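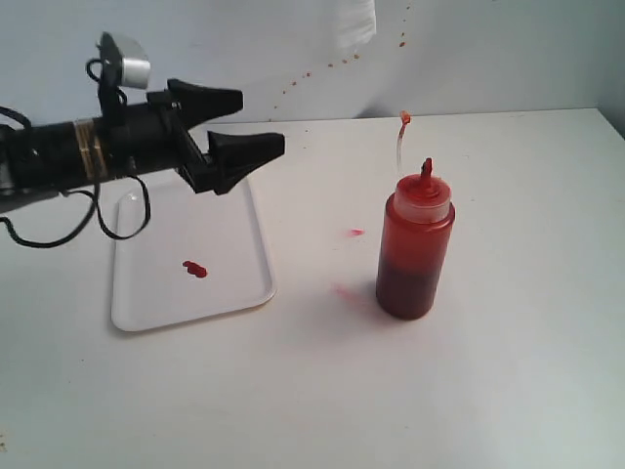
Session 2: Dried Beans, Chickpeas and Lentils
Home Kitchen Course, evening group
Notes by Vasanthi Saha
Wednesday, November 25, 2020

Please read before you come. The first half is about soaking and salt, and the second half is about the pot. We cook chickpeas and black beans together in class, and the lentils you will do at home. Bring an apron, a container with a lid, and your notes from the first session if you still have them.

1. Buying

Dried beans look like they live forever, but they do not. A bean that has been on a shelf for three years will still be safe, only it may never become soft, and you can cook it the whole afternoon with the same result. So buy from a shop where the sack is changed often. I buy mine at Toprak, where they sell from open bins and you can ask when the bin was filled. In the supermarket you have only the date on the packet, and then I take the one with the latest date.

Look at the skins. Many broken skins or a lot of dust at the bottom of the bag means old beans, or beans that were handled badly. Color should be even inside one type. Do not mix an old bag with a new bag in the same jar. I did this for years and always had a pot where half was soft and half was like gravel.

Pour the dry beans on a tray and look for stones. Lentils need this more than the others. It takes two minutes and your dentist is more expensive.

2. Soaking

There are three ways and all of them are correct.

Long soak. Cover the beans with cold water, at least three times their volume, and leave them overnight. If the kitchen is warm, put them in the refrigerator. Beans which stand in a warm room too long begin to ferment, and you will see small bubbles and notice a sour smell. In that case throw them out.

Quick soak. Bring beans and water to the boil, boil for two minutes, turn off the heat, cover, and leave for one hour. Drain and continue with new water. The texture is a little less even than with the long soak, but for soup it makes no difference.

No soak. Possible with black beans and small white beans. Count one extra hour on the stove, sometimes more. I do not recommend it for chickpeas.

Lentils and split peas are not soaked. You only rinse them.

For class we use 2,000 grams of dry chickpeas, which I will soak the evening before at home. At your own stove, one pound is a good amount for a family, with enough left to freeze.

3. Salt in the soaking water

Many of us learned from our mothers that salt makes beans hard. I learned it too. In my experience the opposite happens: a salted soak gives skins that are softer and break less often. The usual explanation is that the skin holds calcium and magnesium, which keep it stiff, and the sodium takes the place of some of this.

Use one tablespoon of table salt for two quarts of water. If you use kosher salt, take a little more, as the crystals are bigger and one spoon holds less. After soaking, drain and rinse, and start the pot with fresh water and a small spoon of salt. Taste at the end and correct.

Acid is a different story. Tomato, vinegar, lemon and wine slow down the softening very much. Add them only when the beans are already tender. This is the most common reason for a chili that does not get ready in time for dinner.
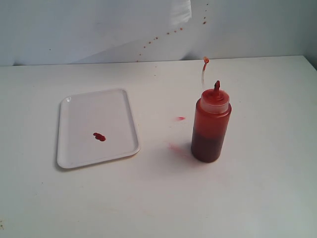
Can I use baking soda to make the beans soft faster?

A small pinch works, and for hummus I do it always. Use one quarter of a teaspoon for one pound of dry beans, not more. The soda makes the cooking water alkaline and the skins dissolve more easily. With too much of it the beans taste like soap and they fall apart, so for salad, where you want a whole bean, leave it out.

4. The pot

Take a heavy pot, wider than you think you need. Beans grow to more than double in size. Cover with fresh water, two fingers above the beans, and bring slowly to the boil. Gray foam will come up with chickpeas especially. It is protein and starch, not dirt, and you can take it off with a spoon or leave it. I take it off so that the pot does not boil over.

After the first boil, lower the heat. You want to see a bubble here and there and the surface moving a little. A strong boil throws the beans against each other and the skins come off. Leave the lid a little open. When the water goes below the beans, add more from the kettle, hot.

Into the water you can put:
half an onion, not chopped
two garlic cloves with the skin
a bay leaf
a spoon of olive oil
a piece of dried chili, if children are not eating

Please do not put everything at once the first time. Cook one pot with only onion and salt and learn how the bean tastes. Afterward you will know what you want to add.

Cooking times after a long soak, on the stove:
Black beans: 60 to 90 minutes
Chickpeas: 75 minutes to 2 hours
Navy beans: 60 to 90 minutes
Pinto beans: 60 to 90 minutes
Kidney beans: 90 minutes, after the hard boil (see section 5)
Brown lentils, no soak: 25 to 35 minutes
Red lentils, no soak: 12 to 17 minutes

These are my times, at my altitude and with my water. With hard water everything is slower. If you have a filter jug, this is a good occasion for it.

5. Kidney beans – please read this one twice

Raw red kidney beans contain a natural toxin, a lectin, that makes people quite ill, with vomiting within a few hours. White kidney beans (cannellini) have it too, but less. It is destroyed by real boiling. Gentle heat does not destroy it.

Soak at least five hours. Throw the soaking water away. Cover with fresh water and boil hard for 30 minutes. Only after this you may lower the heat and continue as with other beans.

A slow cooker does not get hot enough to be safe for raw kidney beans. Boil them on the stove first and move them to the slow cooker after. Canned kidney beans are already cooked and have no problem.

6. How to know when they are ready

Take out five beans, not one. Let them cool for a moment and eat all of them. If all five are creamy with no chalk in the middle, the pot is ready. If four are good and one is hard, give it ten more minutes and test five again. One bean can lie to you.

Another test is to blow on a bean in a spoon. If the skin wrinkles and lifts, it is near. I use this as a sign to start tasting, never as the final answer.

Turn off the heat and let the beans cool in their own liquid. This step is skipped in most recipes and I find it important. In the liquid they stay round and they take up the last of the salt. When they are drained hot, the skins dry and crack in the air. Give them half an hour at least. 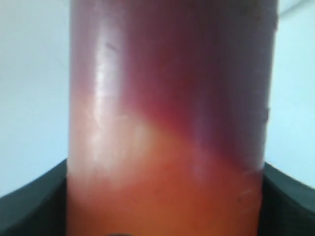

The liquid itself you should keep. From chickpeas it is thick and a little like egg white when cold, and it can be whipped. From black beans it is dark and salty and makes the base of a good soup. I freeze it in small portions together with the beans. The only liquid I pour away is from kidney beans, and this is maybe only my habit.

7. Storing

In the refrigerator, cooked beans keep three to four days, covered with their liquid. In the freezer they keep six months without losing much. Fill the containers only up to one inch below the lid. Write the type and the month on the container – in January you will not remember if it was navy or cannellini.

To thaw, put the container in the refrigerator the night before, or put the frozen block directly in the soup. Do not leave it on the counter all day.

About equipment, since two of you wrote to me. The heavy pot I bring to class is a Sudetti, bought second-hand, and any thick pot with a lid will do the same work. The mat under it is a Korkex, so please do not put it in the sink with the dishes. The spatulas are Gumex and can go in the dishwasher.

8. In class

We will work in pairs. One pair makes hummus, one pair makes a chickpea salad with parsley and lemon, and the others do black bean soup. The beans for the soup will be already half cooked when you arrive, otherwise we will be there until midnight.

Hummus, amount for one pair:
3 cups cooked chickpeas, very soft, still warm
half a cup of tahini, well stirred
juice of one and a half lemons
one small garlic clove, grated
4 to 6 spoons of ice water
salt

Put garlic, lemon and salt together first and leave for ten minutes, so the garlic loses its sharpness. Blend this with the tahini, and add ice water by the spoon until it is pale and loose. Only now the chickpeas go in. Blend for four minutes by the clock. It will look too thin, but it gets thicker in the refrigerator.

9. For home, before session 3

Cook one cup of brown lentils in salted water and taste at 20, 25, 30 and 35 minutes. Write down at which time you would stop for a salad and at which time for a soup. Bring the paper with you, and also a few spoons of the lentils in a small jar if you can.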